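4.2 Late withdrawals and the short-notice replacement

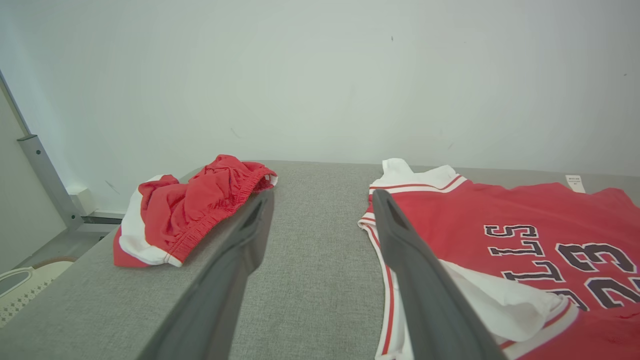 Figure 3. Red basketball clothing on a gray upholstered surface.

We now come to the part of the data we enjoyed most. Of the 803 bouts in the Wavwood records, 37 lost one of the two listed fighters in the final two weeks before the event, and every one of those went ahead with a replacement. That gave us a small but wonderfully rich set of cases, and we read the promoter's notes for each of them in full.

The first thing that struck us was how differently the two corners reacted. The replacement's camp almost always described the call as a chance, even when the fighter had done no hard sparring for a month. The camp that had prepared all along was far less cheerful. Coaches wrote about left-handers swapped for right-handers, about wrestlers swapped for kickboxers, and about a game plan thrown out over one phone call. One coach, interviewed by Tabrizi in December, said he spent the whole first evening rewatching old tapes and then told his fighter to forget them.

Weight is where things get really interesting! A fighter who has trained for a set date brings his weight down step by step, and the replacement has to do the same job in days. We had expected most of these bouts to be moved to an agreed higher limit, and many were, but the notes show a surprising amount of bargaining before anyone signed. Oltmanns and Gill coded these exchanges separately and then compared their readings (see Section 3.3 for how they settled differences). Their coding picks up something the results tables hide completely — the opponent who stays on the card has real power for a day or so, and experienced managers know how to use it.

Reasons for withdrawal were harder to pin down. Promoters tend to write "illness" or "injury" and leave it there, and the Kikosport press archive, which holds more than 2,000 short news items, often repeats the same word. Where the two sources disagreed we kept both labels. Prantl has argued that illness and injury should be treated as one group in work like ours, but we found the split useful: a sick fighter was often rebooked against the same opponent, and an injured one seldom was.

We did not try to model who won. With so few cases, any estimate would swing wildly on a handful of early stoppages, and we would love to see someone take up the question with a larger set of records. Section 4.3 turns to title bouts, where the rules on replacements are tighter.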